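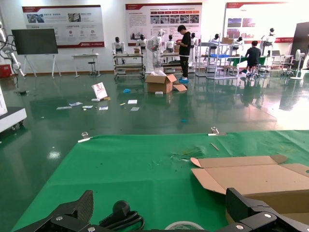
Pandell receiving and setup package for robot workcells

February - by Shiela Calimlim
Print | E-mail this page
Shares: 4 | Comments: 0

When a company plans its first robot workcell, the budget usually has one line for the robot and one line for the gripper. The days between delivery and first use have no line, and in our experience they are paid later from the maintenance money. A tall robot still half in its clear plastic, an open carton with the packing material inside and a person in blue shoe covers beside it need floor space, and this space must be free before the truck arrives. The Pandell package puts this work into one order, so that you can ask your purchasing department for it together with the machine.

The package contains a site visit before delivery, unpacking, a check against the packing list, and first power-on. It also contains one fitted cloth for the work table, with clips. Please plan the cloth as a consumable - under a gripper it gets torn spots, and we recommend to order a spare with the first one. Jianhua Liang prepares the floor plan with you and marks where the cartons will stand and which way they will go out.

Prices

Receiving and setup, one robot: $1,207
Each additional robot, same visit: $700
Spare table cloth (order no. 409), with clips: $38

Lifting equipment is not included. If your door is narrow or the room is upstairs, please tell us when you ask for the quote. Customers who rent through Josten can add the package to the monthly rate, but the spare cloth is invoiced separately.

Delivery time is nearly four weeks after the order. For quotes outside of the normal region, write to Fermín Palma and attach a simple drawing of the room - a hand drawing with measures is enough.

E-mail this page | Print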